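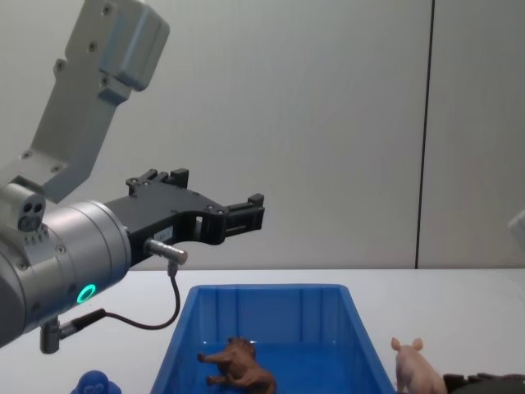
Figure 2. Robot arm with a two-finger gripper.

4.2 How the gossip pages report a libel claim

We read 100 stories about celebrity court cases on two entertainment sites, Onsri and Undholm, all published after October. Most lead with the claim and leave the denial until paragraph 7, by which point many readers have presumably gone to put the kettle on. Undholm was the more careful of the two — it used "alleged" so often that one story managed it twice in a headline. Onsri preferred "sources say", and the sources said a great deal.

Outcomes fared worse. When the singer in the Hirnden case settled, Onsri gave the news one line under a piece on her kitchen. The first filing had earned 2000 words. Section 5 compares these figures with the archive kept at Genen.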